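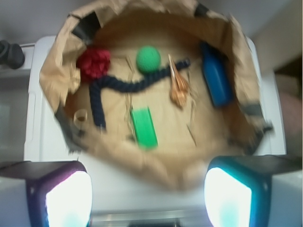

Robotics / Manipulation / Learning from Demonstration

3.2 Collecting demonstrations

The operator drives the arm by remote control and picks small objects out of an open paper bag. We recorded 95 demonstrations in this way, each ending when one object had been lifted clear of the rim.
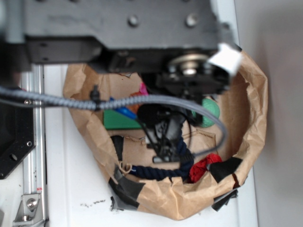 Figure 2. Picking from a paper bag, side view. The rim is folded over and the bag is fixed with black tape.

Soft items such as the rope were the hardest to teach – operators often changed their approach midway. Following Laitinen's protocol, we kept these corrections in the training set and removed only trials with a lost control link. Pauses of up to 50 frames were left uncut.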